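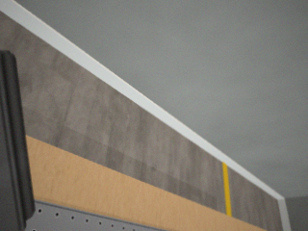 Gripper on the left, a row of breadboard holes, and plenty of wall.

11/07/2018

I have spent most of October, and now a piece of November, teaching a robot arm to put a plate down. My family believes I work in science.

The cell is the simulated twin of the sealing station we run at Flaminden. It has one arm on a pedestal, a plate sealer, two plate holders and a breadboard for everything to sit on. I keep it in Arkow, the simulator we settled on after a long and courteous argument, and the project is called Zellemdale because somebody had to type something into the box. The idea is that I break things in there first and only then go and break them in the lab.

The arm is the easy part. You import it, you put it on its column, and if the shoulder is the right height above the table you leave it alone for the rest of your life. I did not leave it alone. I lowered the column by 3 mm in September to match a drawing, then found the drawing was of the old table. Every taught point in the cell was off by those 3 mm, and the first I knew of it was a plate going into its holder like a drunk sitting down on a bar stool.

So, reteaching. My routine goes like this. Zero the joints and check that the model agrees they're zeroed. Load the tool offset for the gripper and read the number out loud, which feels silly and has saved me twice. Then bring the wrist in over the near holder and stop 25 mm above the plate. Go down the rest of the way in small steps, at a speed that lets you regret things in time. Save the approach point separately from the grip point. I used to calculate one from the other, and I don't want to talk about it. 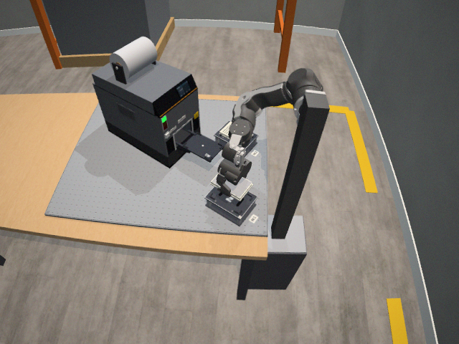

Over the near holder. Sealer to the left with its tray out and the film on top.

The rear holder is the awkward one. The arm has to come at it with the elbow up, and my first path took the fingers straight across the sealer's loading tray. With the tray in, no problem. With the tray out, the simulator gave me a collision warning and, after I clicked past that, a plate on the floor. I added a waypoint higher up and a check that refuses to move until the sealer reports its tray position. The check took four lines. Finding out where the sealer reports its tray position took two evenings and a PDF from Tanabe, the outfit that wrote our driver, in which the relevant page is a table with no headings.

The little white labels on the breadboard are worth the bother, by the way. Before I put them in I swapped the holders in the config and ran a whole batch backward. The arm did it beautifully.

Where things stand: 30 cycles in a row last night with no dropped plates and no warnings that I clicked past. I still don't like the wrist rotation on the way back from the rear holder, where it takes the long way around for no reason I can find in the joint limits. I've pinned joint 4 for now, and I'll unpin it when I've had more sleep.

Next is the film roll. In the simulator it never runs out, so the cell has no idea what to do when it does. The one at Flaminden runs out constantly, usually at lunch. I need a fake empty state, a park position for the arm where a person could reach the roll without ducking, and a restart that remembers which plate was waiting. If anyone has done the restart part in Arkow without keeping the plate list in a text file, please leave a comment. Mine is called plates_final_2.txt and I'd like to delete it.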